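4.3. Agreement between readers and the scoring software

Several groups have reported that automated scoring of bowel wall thickness on CT matches expert reading closely enough to replace the second reader. We are not convinced. Most of those reports compared the software with a consensus score, and a consensus hides the cases where the readers disagreed in the first place. We therefore kept the two readings (O.M. and T.C.) separate throughout.

Of the 278 scans sent from the Eltberg and Malum sites, 236 could be scored by both readers and by the software. The rest were left out for motion, poor filling of the colon, or missing slices. Leaving them out flatters the software, and the results below should be read with that in mind. In a clinic, hard scans do not go away.

Agreement was good where the wall was clearly normal or clearly thick. It fell off in the middle range, where a second opinion matters most. In 11 patients the software reported active colitis when both readers saw only a collapsed segment. Jireš and Eskildsen described the same error with an earlier version and expected more training data to fix it. We see little sign that it did. The vendor's claim of steady performance "across all patient groups" rests on a test set we were not able to inspect.

Run times were recorded at both sites but are not compared, as the workstations differed in processor and memory (Figure 2). Speed has been given too much weight in this field anyway. A fast wrong score still has to be checked by a person.

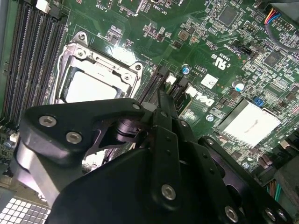

Figure 2. Computer motherboard with memory slots and processor socket.

4.4. Limits of the reference standard

Biopsy was available for only part of the group, and the sampled site did not always match the segment scored on CT. Ruangrit has argued that stool markers could fill this gap. They may help, but they say nothing about which segment is inflamed, so they cannot settle a dispute between two readings of the same scan.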